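3.2 Cistern volume and refill noise

Household water use was modeled from meter readings taken in April at the Zetonbridge apartment blocks, covering 2,095 dwellings. Flush events were separated from other short draws with the method of Delić, which assigns each draw to a fixture by its volume and duration. Draws that overlapped by more than three seconds were left out. Two blocks had been refitted with Begović dual-flush valves before the readings began and are treated as a separate group. Leakage was estimated from the lowest nighttime flow.
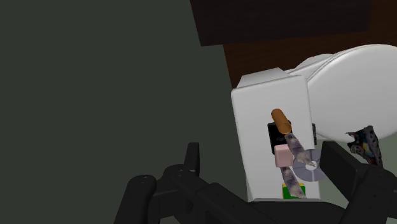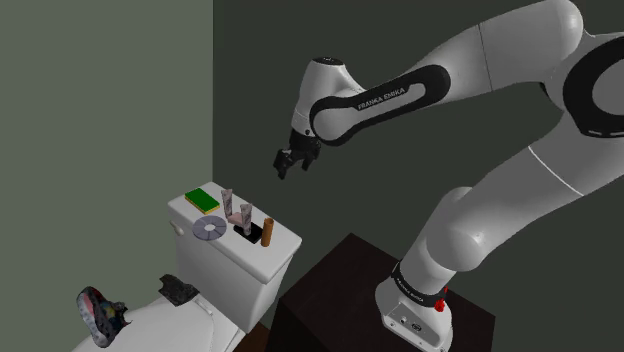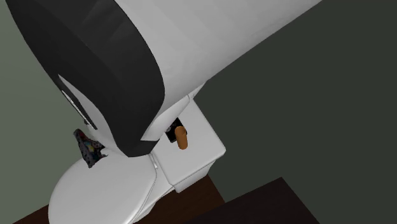

Figure 2. Rendered views of one room.

Refill time depends on supply pressure and on the inlet valve, and it sets the length of the noise heard in the next dwelling. In the refitted group the partial flush shortened refill by almost a third. The model assumes a toilet with its own tank, as in the second view of Figure 2, so that the stored volume is fixed between flushes. Lid position was not a variable; the closed seat lid in the third view has no bearing on refill. Pressure-fed units without a tank need a different treatment and are taken up in Section 4.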